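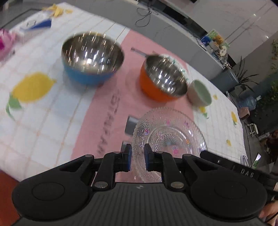 *A glass plate with a scalloped, beaded rim, set out on a patterned cloth.*

Wanda Mbeki has sold secondhand glass from the front room of a former bakery in Flamstead for nine years. The shop is called Gosling, after the family who ran the bakery, and she kept the name because the sign was already up. It opens at ten, or a bit after if the bus is slow.

She didn't set out to sell glass. Her first stock was books, and the books went mouldy. "The back wall was damp and I didn't know," she says. "I lost most of what I had by April. What was left was two boxes of dishes I'd bought with the books because the man wouldn't split the lot."

The dishes sold in a fortnight. She went back to the same house clearance man and asked for more.

These days she carries 800 pieces, and most of them are pressed glass: cake plates, sugar bowls, celery jars, little trays that went under a scent bottle. Pressed glass was made by pushing molten glass into a mould with a plunger, and it was the cheap alternative to cut glass. A good deal of it has no maker's mark. Mbeki says this puts collectors off and suits her very well.

"If it's got a name on it I can't afford it," she says. "If it hasn't, I look at whether it's nice and whether it's chipped."

She checks for chips with her fingertips and her eyes shut, going round the rim twice. A beaded or scalloped edge takes longer than a plain one, and it's where the damage usually is. Small nibbles she marks on the ticket. Anything that could cut a person goes in the bin.

Her prices are low. The dearest thing in the shop when I visited was a punch set at £162, and she told me she would take less from anyone who could carry it home. Cake plates start at £5. She has one regular who buys them to stand plant pots on, which she used to mind.

Marilou Magbanua joined her three years ago and does two afternoons a week and all the washing. She had worked in a hotel kitchen before that and has firm views on how glass should be cleaned.

"Lukewarm water, a plastic bowl, one piece at a time," Magbanua says. "People put old glass in the dishwasher and then they bring it to me cloudy and ask what I can do. I can't do anything. It's etched."

Cloudiness from hard water is another matter. She soaks those pieces in white vinegar overnight and goes into the pattern with a soft toothbrush. Vases with narrow necks get a handful of uncooked rice and some warm water, swirled for a few minutes. She won't use wire wool on anything and she won't pour hot water into a cold bowl. For drying she uses old cotton pillowcases, as tea towels leave fluff in the ridges.

I asked whether the two of them ever disagree.

"About coloured glass," Mbeki says. "She'd fill the place with it."

"It sells," says Magbanua.

"It does sell. I just don't like the green."

The shelves at the back are given over to it all the same, amber and pink and a lot of green, with a lamp behind that Magbanua brought from home.

Finding stock has got harder. House clearances used to supply nearly everything, but more families now list things online themselves. Mbeki goes to two monthly sales, one of them a 35-mile drive away, and she buys from people who come in with a carrier bag. She doesn't buy on the first visit. She writes down an offer and asks them to go home and think about it.

"A woman came in with her mum's trifle bowl," she says. "I offered her £12. She came back a week later and said she was keeping it, and could she have a matching spoon. So I sold her a spoon."

The lease has two years to run. The rent went up last spring and she has given up the upstairs room, where she used to keep the boxes. They now live under the tables and in her hallway at home, 33 of them at the last tidy-up. She'd like to clear half before winter and is planning a sale of odd saucers and lids at 50p each.

Does she use any of it herself?

"I drink out of a mug," she says. "But there's a cake stand I won't sell. It's got a crack right through the foot, so it wouldn't fetch anything. I keep the post on it."

Gosling is closed for the last week of every month. Magbanua asks that anyone bringing glass in wraps each piece separately, and in plain paper if possible. Newspaper ink comes off on her pillowcases.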